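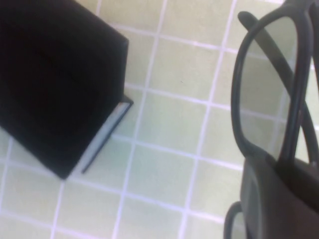

Will the translated anthology be ready for the autumn readings? The manuscript will be finished in time, but the printed book will come three weeks after the first reading, so we will sell it at the later ones.

Progress report on the Ilach anthology and reading series
Prepared for the Plulereck Fund by the Wamov literary association
May 17, 2024

Work since the last report

In February we closed the call for texts. We received 85 submissions of short prose and poetry, more than we had planned to read, and for this reason the selection took longer than it was written in our application. The editors have now chosen 30 texts. All the authors have been informed, also those who were not chosen, and the contracts are signed except for two, where the rights are still with an earlier publisher. We have written to this publisher twice and expect an answer next month.

The translations are in progress. The prose is mostly done in first draft. The poems are slower, as we agreed that each one is read by a second translator before it goes to the author. This was not in the original plan, but the first results are clearly better and we would like to keep it.

Readings

The opening reading will be held in the library at Vukčević, which has offered us the large room free of charge. The second will be at our own centre in Wamov. For the third one we are still looking for a place. The theatre we had named in the application is closed for repairs to the roof, and the café that was proposed instead has no step-free entrance.

Each evening will have three authors, one moderator and a short talk with the audience. The texts will be read in the original and then in English, with printed sheets on the chairs.

Printing and budget

We asked for offers from three printers and have chosen the second cheapest, who uses better paper and can deliver to the centre. The print run stays at 600 copies. Paper costs have gone up a little since the application. We will cover the difference from the travel line, where two authors have told us that they live nearby and do not need a hotel.

No change to the total grant is requested. We ask only for your permission to move this amount between the two lines - the revised table is attached to this report.

Next steps

The editors will meet to decide the order of the texts and to write the foreword. After that the manuscript goes to the proofreader. The cover design is not yet started, and we would be grateful to receive your current logo in a format suitable for print, together with the sentence of acknowledgement you wish us to use.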